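Line 1354

The wait is in the transfer routine, between the command that closes the right hand and the command that lifts it. It lasts 2 seconds. It has no comment. Every other wait in the file has a comment, usually a rude one, with the reason and my sister's initials.

I found it on the second evening after she left for Hetell. I was reading the program from the top with a pencil and a printout, which is how I read anything I did not write. By then I had the shelf, the cabinet, the spare key to the unit at Perron and a machine with two hands that I had mostly held a flashlight for.

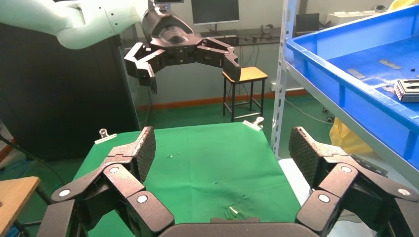
Mélanie Bélanger
Contributing writer, Flurside

May 22, 2020

The job was simple to state. Britel wanted port plates taken out of a tray and set in a box, flat, without bending them. A port plate is the piece of sheet metal that goes on the back of a computer, with the holes for the plugs. It weighs almost nothing. It bends if you look at it, and a bent one does not get paid for.

Odile had quoted the job in the winter and built most of the machine by the end of March. She did the arms, the mounts, the wiring and all of the software. I did the table. I also did the green cloth, which was my idea and which I was proud of. Bare metal on a white board reflects the ceiling lights straight into the camera, and on green it stops doing that. I held the cloth down with binder clips. Odile said she would design a proper clamp and never did, and the clips stayed.

Then Hetell called her. They wanted her in nine days. She asked me whether she should take it, and I said yes, and she asked whether I could finish the job, and I said yes to that too. I fix commercial dishwashers. I had written one program in my life, for a class, and it printed the multiplication table with an error in the sevens.

She left me a binder. It had the wiring diagram, the torque for every screw and a page headed THINGS THAT WILL GO WRONG. I will give some of it, to show how she writes.

If the left hand drifts, check the wrist connector before you check anything else. You will want to check the software first. Do not.

If the camera cannot find the plate, clean the lens with the cloth in the drawer. The cloth in the drawer is not the cloth on the table.

If both hands stop in the air and nothing is wrong, call me.

Nothing in the binder was about line 1354.

I should describe the routine. The right hand comes down over the tray with the fingers open. It stops above the plate. It lowers, closes to a force setting of 21, waits, and lifts. It travels to the box, lowers again and opens. The left hand steadies the box. A full cycle took long enough for me to drink from a cup of coffee and put it down. Britel had asked for it to be faster. They had asked politely in April and less politely in May, through a man in purchasing who signed his messages with only his department.

There were not many places to find the time. The travel was already as fast as the arm could go without the plate fluttering. The lowering was slow for good reason, and the reason was in a comment. The wait was the only thing in the file that looked like it had been left there by accident. Two seconds out of every cycle, no comment, no initials.

I deleted it and ran the machine.

The hand closed and lifted and the plate stayed in the tray. I ran it again. The plate came up by one end, swung, and dropped. I ran it a third time and it worked perfectly, which was the worst result of the three. A thing that fails every time can be fixed by dinner.

I put the wait back and it worked. I took it out and it failed four times in five. I set it to one second and it failed less. I wrote all of this down in the log, under the attempt numbers. Odile had started the log at one and I had continued her numbering. I was in the eight hundreds by then.

I did not call her. The binder gave one condition for calling and this was not it. Both hands were moving, and something was wrong.
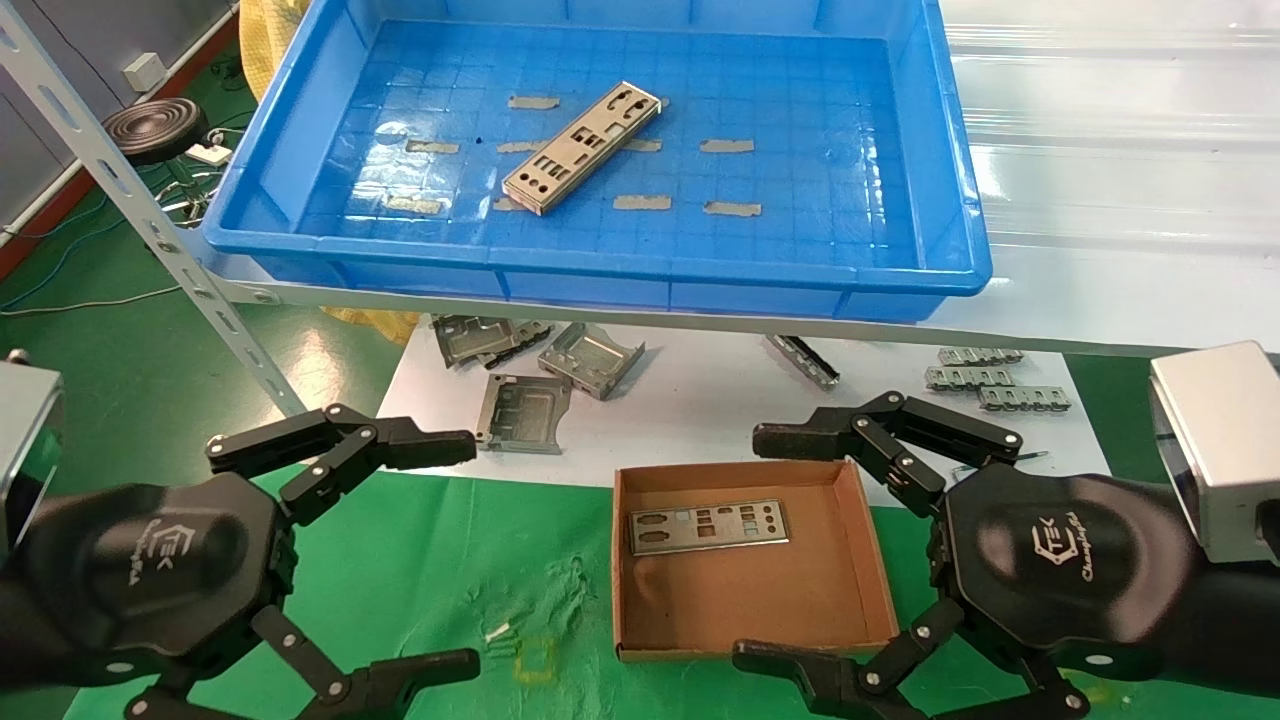
What I had to work out was what the machine did during those seconds, given that it was told to do nothing. I switched to single steps and put my face as near the tray as the stop button allowed. The fingers closed and held still. I could see no motion in them at all. I moved to the box end and stepped through the release, in case the fault was there and I had been watching the wrong half. A plate was already lying in the box, flat, with a few of its openings still covered by blue film from the factory, and a black palm stood on each side of it like a pair of people waiting for a third to speak. Nothing was wrong at that end. I went back to the tray and to the strips of gray tape on its floor.

The tape was Odile's too. She had put down pieces of it all over the bottom of the tray, in no pattern I could name, and it had never been mentioned between us. I had assumed they were marks for the camera. I looked in the program for any place where the camera used them, and there was none.

I pulled up a corner of one and pressed it back down with my thumb. Then I set a plate across it and lifted the plate by hand, quickly. The plate hung on for an instant and came up crooked. I set it down and lifted it slowly. It came up straight.

I did this for most of an hour. I used the bathroom scale first, which was useless, and then the little spring scale from the dishwasher van, which was not much better but had a hook. The molded grid on the tray floor let a plate slide when a finger touched one side of it before the other. The tape kept the plate from sliding. It also held on a little at the end. If the hand closed and lifted at once, one finger was always ahead of its partner, and the plate came away at an angle. If the hand closed and then sat, the joints caught up with each other. The motor current in the slower finger was still climbing after the routine had gone on to the next line. It was on a graph the software had been drawing the entire time, in a window I had minimized on the first night to make room for the camera view.

It leveled off at just under two seconds.

So the wait was correct, and Odile had known how long it needed to be. I could have reported that to Britel and left it. But the wait was fixed and the current was not. Some plates settled in half the time. I wrote a loop that watched the current and let the hand go up as soon as the line on the graph went flat. It took me until one in the morning and three attempts to spell the name of the variable the same way twice. The loop saved a bit more than half a second on an average cycle.

Attempt 878 was the first one with the loop in. The plate came up straight, crossed over and went into the box. I ran it until I had filled a page. Two bad lifts on the page, both from a strip of tape with a curled edge. I replaced the strip.

Then I called her. It was very late where I was and an ordinary hour where she was. She was eating something.

I told her about the loop. She asked which current I was reading, commanded or measured, and I said measured, and she said good. She asked what I did if it never went flat. I had not thought of that. She waited while I thought of it. I said I would put a limit on it, and she asked how long a limit, and I said two seconds.

"That would do it," she said.

I asked why there was no comment on the line.

She said she had not known what to put. She had taken a plate out of the tray by hand, over and over, trying to feel what the machine was getting wrong, and every time there was a moment after she had hold of it and before she picked it up. She timed the moment with her phone. She had meant to go back and find the reason. Then she had been offered the job, and there were other things to write down, and the screws alone ran to four pages.

"I put the tape in the binder," she said.

"You didn't."

"Under adhesives."

I went and looked. There was a tab for adhesives. It was behind the tab for screws, and the pages were stuck together at the corner.

She asked how the table was holding up. I said the cloth had a few smudges on it. She said to leave it unless the camera complained. I heard a door on her end and somebody talking, and she said she had to go to a meeting, and asked me to send her the graph.

I sent the graph. I added the limit to the loop and then a comment above it, with the reason, the tape, the lag between the fingers and both sets of initials. With the comment in, the loop started on line 1361. I changed the page in the binder to match and put in an order for another roll of gray tape.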